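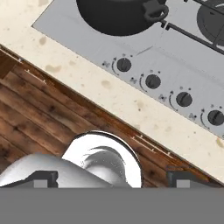
Ashraful Bhattacharjee thinks the planner is innocent and the fault sits in the grasp pose estimate. I am quoting him from the Nisholm channel, so the others can follow: "Log the target frame for every knob before you touch any cost weights."

tove_k wrote:
I did log it. Same kitchen scene, four knobs, the wrist camera gives me a clean center for each one. The position error is small. The yaw is bad. The detector fits the ridge on the knob as a line, and a line has no front and back, so from one frame to the next the target flips by 180 degrees. Then Drestetti replans, and the arm stops in the middle of the approach.

marl0w replied:
So it is a perception bug and we can close the planner ticket?

tove_k replied:
Please don't close it. A planner that throws away a good path when the goal flips to an equivalent grasp is also wrong. With two parallel fingers, both yaws are the same grasp for me.

dursun_user33 replied:
I disagree with this. It is the same grasp but it is not the same wrist. If joint 7 is near its limit, one yaw leaves you enough travel to turn the knob and the other one doesn't. The planner cannot know that they are equivalent if you give it one pose only. Send both as a goal set and let it choose once.

marl0w replied:
Goal sets in Drestetti are slow. I tried it in October and planning time was 3 times longer.

dursun_user33 replied:
Which version? Before 5 it solved every goal from zero. Now the samples are shared between the goals.

marl0w replied:
Old one, then. I will measure again.

tove_k replied:
Results from this evening, 33 runs with the knob nearest to the pot. Single goal, no filter: the approach was interrupted in more than half of them. Goal set with both yaws, and the choice locked after the first plan: 2 interruptions. Both were when the finger came between the camera and the knob and the detector jumped to the neighbor knob – a different problem.

Ashraful Bhattacharjee replied:
Good numbers, but the lock hides my question. Where does the yaw come from when the finger covers the ridge? I would stop updating the target in the last part of the approach and trust the kinematics. The stove is not moving.

dursun_user33 replied:
In simulation it is not moving. On the real bench in Hovurbridge our base shifts a little every time the arm stretches out, and an open-loop final approach would miss. Keep the updates, but reject any new center that is closer to another knob than to the locked one.

tove_k replied:
I can do both behind a parameter. Default is gated updates, frozen target is optional. Ashraful, is it OK for you?

Ashraful Bhattacharjee replied:
OK for me, if the log says which mode was active. I still prefer frozen for the simulation tests.

marl0w replied:
Measured again with the current version. The goal set is only slightly slower, so I take back what I said. The planner ticket stays open until the patch is merged.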